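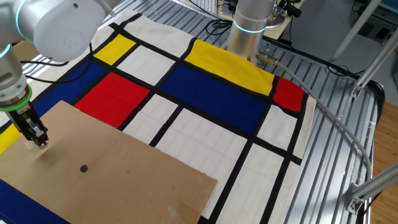
What is a grid mat?

A large piece of fabric, printed with thick black lines and blocks of red, yellow and blue on white, that you spread over a table before you start making things on it. The look comes from Mondrian-style painting, and I've loved it since I got my first one (secondhand, a bit faded, still going!).

Name and sizes

At the Drornunthorpe craft club we just say "the Mondrian." The one I use most was sold by Taheri as the Kuvum, 28 inches on the short side, and it cost me 19 dollars one October. There's a bigger version too, but my table won't take it.

Use with cardboard

Fabric is soft, so most of us lay a flat sheet of brown cardboard on top when we want a firmer spot for small blocks and models. Tape along one side helps keep it put. The cardboard gets scuffed pretty fast and I swap mine out every 5 weeks or so, though I get attached to the old ones and they pile up behind the door.

Wrinkles

Oh, the wrinkles. The white cells show every crease, and a straight black line will go wavy over even a small one. I roll my mat around a tube, printed side out, and it still needs smoothing by hand.

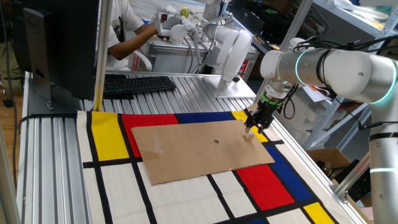
Civirine wrote in to say that ironing from the back on low works fine, and that I should quit complaining and try it on the white part first. I did, on 9th April, and the middle came out nice and flat! The corners still curl a little, so I'm leaving this section open for anyone with a better trick.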